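Skip to content
Home / Notes / Visits / Talks / About
Search this site... Go

An afternoon at the Skedari lab

I have wanted to see the block table at Skedari ever since Signe Vídalín gave her short talk on it, and in December I finally got to stand next to it for a whole afternoon. I filled most of a notebook and missed my bus.

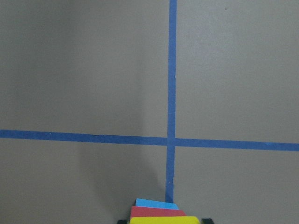
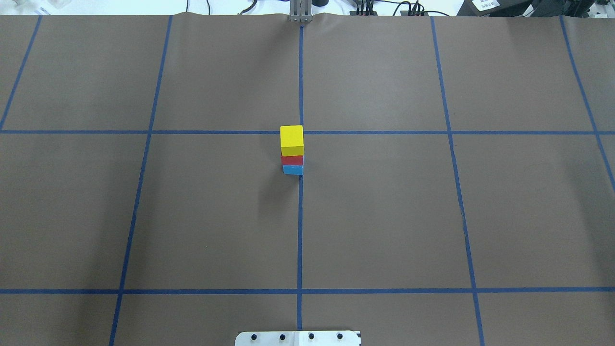

Stacks of three on the taped table, from the wrist camera and from overhead

VISITS / ROBOT LEARNING

The group's project is called Jonora, and the question behind it is easy to say out loud: if a robot arm has learned a stacking task from human demonstrations, how much of what it learned is the task and how much is the table? Anyone who has trained one of these policies knows the sinking feeling. It runs beautifully all morning, then somebody slides the blocks over by a hand's width and the gripper closes on air.

So they put tape down. Blue lines divide the gray tabletop into panels, and every demonstration is logged by the panel it started in and the panel it ended in. I had assumed the grid was for the software. Grímur Sveinbjörnsson laughed at that (kindly!) and said the tape is for the people. Left to themselves, the operators drift toward the comfortable middle of the table, and after a week you have a huge pile of demonstrations that all look alike. With the lines there, you get a starting panel called out to you and you go where you're told.

Grímur ran me through the result on a whiteboard. They trained two policies on 334 demonstrations each, with the same blocks, the same arm and the same training time. One set was collected the relaxed way, wherever the operator felt like starting. The other was spread across the panels on a schedule. Then both were tested from starting spots that neither had been given. The relaxed policy finished the stack in 16 trials out of every hundred. The scheduled one finished it in 68. Same amount of human work! I asked him to write the numbers again because I thought I had mixed up the columns.

Jolene Ngata looks after the wrist camera side, and she was the person I pestered most. Her part of the study asks which view the policy leans on at each stage. They blank out one camera at a time and watch what falls apart. Take away the overhead view and the arm has trouble finding the stack in the first place. Take away the wrist view and it gets there fine, then fumbles the last bit, where the fingers have to come down on both sides of a block. I looked at the wrist picture again after she explained this, with the two black fingertips just peeking in beside the yellow block, and it made much more sense to me how much there is to learn from such a small corner of the image.

She is also a bit worried about the tape, and I loved that she brought it up without being asked. A strong blue line on a gray table is a wonderful landmark, and one of the blocks is blue too. Could the policy be steering by the lines? Their check was to pull up the tape and repeat the tests on the bare table. The scheduled policy lost 10 points. That's a real drop, and it goes in the paper, but it still left the relaxed one far behind. Next they want to collect a set with the lines in different places each day. Bent Baldursdóttir, who lays most of the tape, had opinions about this plan.

I got to try the teleoperation myself. I am terrible at it. Lowering the gripper straight down takes a patience I don't have, and I kept rotating when I meant to slide. Bjarke Holst stood behind me saying "smaller, smaller" until I managed one stack that stayed up. I asked whether my attempts would go into the data and he said yes, the clumsy ones are welcome as long as they end well, because the policy needs to see somebody recover from a mistake.

We had coffee afterward and talked about what carries over to other tasks. Signe thinks the schedule matters more for stacking than it would for something like wiping, where you cover the whole surface anyway. Grímur disagrees and wants to try drawers. A second table is being set up at Budilano with a different arm, and they'll run the same collection schedule there in the spring. I have already asked if I can come and look.

We use cookies to remember your settings. Accept / Manage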